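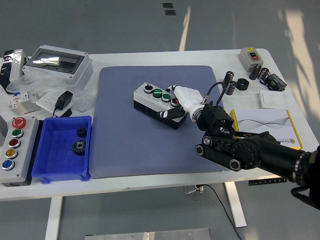 작업대 위 스위치 박스와 로봇 손. 손가락이 적색 버튼 바로 옆에 닿아 있다.

작업일지 > 시험반 > 자동화

5월 2일 (수) | 작성: 시험반

오전에는 스위치 박스 누름 동작을 다시 맞췄다. 선택 스위치 하나, 녹색 버튼 두 개, 적색 버튼 하나짜리 박스다. 매트 위에 비스듬히 놓고 시작했다. Traltberg 검사실에서는 사람이 박스를 작업대에 똑바로 놓는 일이 거의 없으니 여기서도 각을 맞춰 주지 않기로 지난주에 정했다. 앞으로도 이 조건은 그대로 간다.

적색 버튼 쪽은 접근 각도가 문제다. 끝에 있는 버튼이라 손이 박스 옆면을 먼저 건드리면 박스가 매트 위에서 조금 돌아간다. 돌아간 상태에서 다음 동작으로 넘어가면 그 뒤가 전부 어긋난다. 첫 접촉 뒤에 잠깐 멈추고 위치를 다시 읽게 바꿨다. 동작 하나에 2초가 더 든다. 빠르게 만드는 건 나중 일이고 지금은 박스가 안 돌아가는 게 먼저다.

매트는 두꺼운 쪽을 계속 쓴다. 얇은 매트에서는 박스가 덜 눌려 들어가서 힘 값이 깨끗하게 나오는데, 검사실 사람들이 얇은 매트를 싫어한다. 부품을 내려놓을 때 소리가 나고 모서리에 흠이 난다고 한다. 거기 맞춘다.

점심 전에 Traltberg 검사실과 통화. 통화 내용이 길어서 적어 둔다.

지금 검사실에서는 한 사람이 한 교대에 버튼을 700번 누른다. 누르고, 램프 보고, 종이에 표시하고, 다음 것. 오래 한 분들은 엄지 밑동이 아프다고 하고 손가락에 골무를 끼고 하는 분도 있다. 로봇이 누르는 일을 가져가는 것 자체에는 반대가 없었다. 걱정은 다른 데 있다.

첫째가 감이다. 숙련자들은 누르면서 불량을 잡는다. 램프가 정상으로 들어와도 버튼이 돌아오는 느낌이 뻑뻑하면 따로 빼 둔다. 검사표에는 그 칸이 없다. 비고란에 "뻑뻑"이라고 쓰거나 박스에 테이프를 붙여 놓는 게 전부였다. 로봇이 누르면 이 판정이 통째로 사라진다는 얘기를 오늘 처음 제대로 들었다. 우리 사양서에는 눌렸는지, 램프가 켜졌는지 두 가지만 들어가 있다. 사양서를 쓸 때 검사실에 가서 옆에 앉아 보지 않은 탓이다.

힘 값은 어차피 기록되고 있으니 복귀 구간을 따로 잘라서 남기기로 했다. 다만 기준선을 어디에 둘지는 우리가 정할 수 없다. 테이프 붙인 박스들을 이쪽으로 보내 달라고 부탁했고, 붙인 사람이 왜 붙였는지 한 줄씩 적어 주기로 했다. 적는 시간은 작업 시간에 넣어 달라고 그쪽 반장에게 따로 말했다. 안 그러면 쉬는 시간에 쓰게 된다.

둘째는 자리 문제다. 현재 검사대 하나에 두 사람이 앉는다. 한 사람이 누르고 한 사람이 기록하면서 중간에 바꾼다. 본사 쪽 자료에는 도입 후 한 사람으로 적혀 있는데 검사실에서는 이 자료를 본 적이 없다고 했다. 내가 통화 중에 말해 버린 꼴이 됐다. 잠깐 조용했다. 인원 계획은 우리가 정하는 게 아니라고 답했지만 듣는 쪽에서는 별 차이가 없었을 것이다. 자료를 먼저 공유해 달라고 오후에 본사에 메일을 보냈다. 답은 아직 없다.

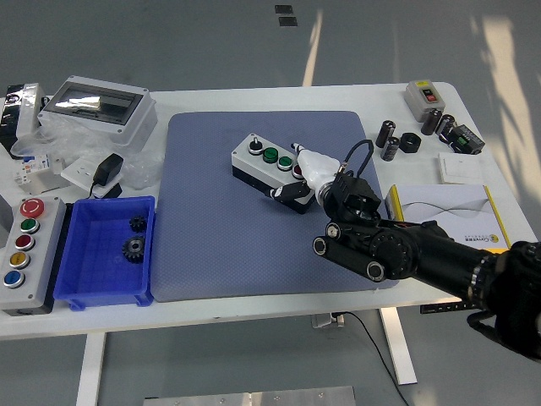
오후에는 같은 배치로 계속 돌렸다. 주변 부품은 일부러 치우지 않는다. 소형 차단기, 콘덴서, 단자대, 포장 비닐까지 작업대 뒤쪽에 그대로 둔다. 검사실 작업대가 원래 그렇고, 깨끗한 책상에서만 되는 장비를 보냈다가 Trorthorpe에서 한 번 돌려받은 적이 있다. 그때는 설치하고 나서 현장 사람들이 장비를 위해 책상을 치우는 일을 떠맡았다. 교대마다 장비용 정리표까지 생겼다고 들었다. 일을 덜어 주려고 넣은 장비가 일을 하나 더 만든 셈이라 다시는 그렇게 하지 않는다.

비닐은 여전히 신경이 쓰인다. 햇빛이 바닥까지 들어오는 시간에는 투명한 것들의 인식이 흔들린다. 블라인드를 내리면 나아질 텐데 검사실에는 블라인드가 없다. 창 쪽 조건은 내일 시간대를 바꿔서 한 번 더 본다.

비상정지 얘기도 정리해 둔다. 왼쪽에 세워 둔 세로형 조작반은 맨 위가 적색 버섯형 비상정지이고 그 밑으로 녹색, 적색, 황색, 청색이 내려간다. 검사실에 같은 배열로 넣자고 했더니 위치보다 누가 눌러도 되느냐를 먼저 물어 왔다. 예전 컨베이어는 세우면 사유서를 써야 했고, 그래서 다들 반장이 올 때까지 기다렸다고 한다. 이번 장비는 옆에 있는 사람이면 누구나 누르고, 사유서는 없는 것으로 초안에 넣었다. 정지 기록은 장비가 시각만 남긴다. 사람 이름은 남기지 않는다. 이 부분은 검사실에서 문장을 직접 보고 싶다고 해서 초안을 그대로 보냈다.

다시 시작하는 권한은 아직 비어 있다. 검사실 의견은 세운 사람이 작업대를 확인하고 다시 켜는 쪽이고, 안전 담당은 교육받은 사람만 켜는 쪽이다. 전원이 교육을 받으면 두 의견이 같아진다. 교육 시간은 4시간으로 잡혀 있는데 파트타임 근무자가 빠져 있어서 넣어 달라고 표시해 뒀다.

기록 양식은 Fabbri 쪽 것을 빌려 고치는 중이다. 원래 양식은 칸이 너무 많아서 한 판정을 적으려면 화면을 넘겨야 한다. 장갑 낀 손으로는 못 쓴다. 합격, 보류, 불량만 첫 화면에 두고 나머지는 보류를 눌렀을 때만 나오게 했다. 보류 사유에 "뻑뻑"을 그대로 넣었다. 누가 "복귀 저항 과다"로 바꾸자고 했는데 쓰는 사람 말이 낫다고 보고 남겼다.

셋째로 나온 걱정은 신입이었다. 지금은 들어오면 처음 몇 주 동안 버튼만 누른다. 지루한 일이지만 그러면서 정상품이 어떤 느낌인지 손에 익는다고 한다. 로봇이 다 누르면 신입은 보류품부터 만지게 된다. 비교할 정상품을 만져 본 적 없이 이상한 것만 보는 상태가 된다. 이건 장비 쪽에서 풀 수 있는 문제가 아니어서 받아만 적었다. 하루 중 일정 시간은 수동으로 돌리자는 안이 검사실에서 나왔고, 나는 괜찮아 보인다. 처리량 계산에는 수동 시간이 빠져 있으니 숫자를 다시 내야 한다.

직무 이름도 정해지지 않았다. 본사 초안에는 "모니터링"으로 되어 있다. 검사실에서는 그러면 앉아서 보기만 하는 일로 읽히고 수당 등급이 내려갈 수 있다고 한다. 보류품 판정은 지금 하는 일보다 어렵다. 사양서 안에서는 우선 "판정"으로 통일해서 쓰고 있다.

파일 정리. 평탄도 측정 폴더 이름이 Flatness로 되어 있는데 매트 시험 자료가 거기 섞여 들어가 있다. 매트 것은 빼서 따로 옮겼다. 예전 링크로 여는 사람은 안 열릴 것이다. 저녁까지 안 열리면 말해 주기 바람.

남은 것
- 적색 버튼 접근 각도, 박스를 반대로 돌려 놓고 반복
- 복귀 구간 힘 값 저장 확인, 저장 용량이 거의 2배로 늘어서 보관 기간 다시 정할 것
- 테이프 붙은 박스 도착하면 사유 쪽지와 떨어지지 않게 봉투째 보관
- 재시작 권한, 안전 담당과 검사실이 같이 통화할 시간 잡기
- 본사 인원 자료 답장 확인, 없으면 내일 오전에 전화
- 검사실 방문 날짜. 이번에는 야간 교대 시간에 가서 끝까지 앉아 있을 것

장비 전원 내리고 퇴실. 조작반과 파란 통은 작업대에 그대로 두었으니 내일 먼저 오는 사람은 옮기지 말 것.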